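Household Routines, Unit 4: Folding and what it is supposed to save
Jorevville Adult Learning, handout revised 14 September 2022

Most folding guides start from a claim about space. The Tivow booklet on your reading list says a file-folded drawer holds twice as much as a stacked one. It doesn't say what was in the drawer. T-shirts, I suspect - they make any method look good.

Pants are a harder test, and pants with an elastic waist are harder still. The usual instruction is to lay the garment flat, match the side seams and fold the legs up toward the waist. Elastic won't lie flat. It pulls the fabric into gathers, so the top of the garment is narrower and thicker than the rest, and the "clean rectangle" in the booklet never quite arrives.
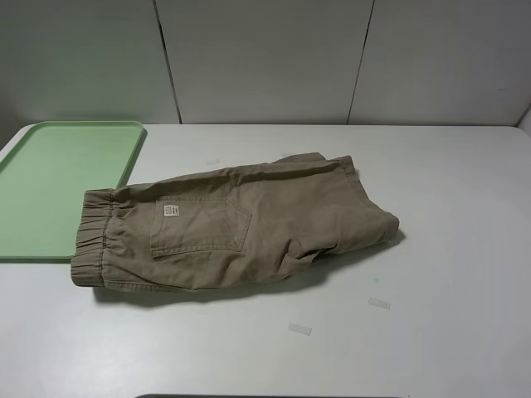 Twill adds its own trouble. It holds a crease where you don't want one and springs up a little at the fold. Pressing down with your palm helps for a minute. Turunen (reading 2, p. 316) recommends folding in thirds instead of halves, which gives a shorter bundle but a fatter one. Whether that counts as saving space depends on the depth of your drawer, and she never gives hers.

For next time: fold one pair with an elastic waist and one without, both by the Zostlow method. Measure the height of each after an hour, not right away. Bring the numbers even if they're dull.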